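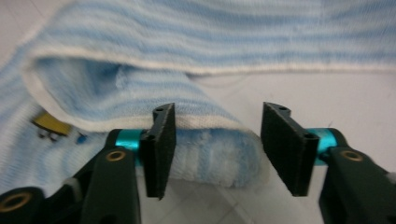
I've been on the returns floor at Birnier for long enough to remember when "automation" meant a new label printer. So when Esperanza Salcedo, our shift lead, said we'd be teaching machines to handle socks, I laughed out loud. Then July came round and I was one of the people doing the teaching!

We're a sorting house in Enedwood, mostly knitwear and hosiery, and on a busy day 3,000 items come through. My old job was pairing and folding, standing up, same bench, same radio station. Now I spend my mornings with a hand-held gripper, doing the folds slowly so the software people at Pearce have something to learn from. It's a funny feeling, squeezing a handle to do what your fingers have done for years.

Fluffy socks are the awkward ones, by the way. Plain cotton lies where you put it - anything plush rolls up and hides its own cuff, and you have to find the opening before you can do a thing with it.

What's changed for us? My wrists are better, for a start. The talking is worse, as we're spaced further apart and I miss having Birgit's gossip in my left ear. We did 237 folds in my first week on the grippers and I was ridiculously proud. The rota is still being argued over, and I'd like it in writing that the bench jobs are staying.

Prints are by Fototex and they're up in the canteen, next to the kettle. Come and have a look if you're on lates.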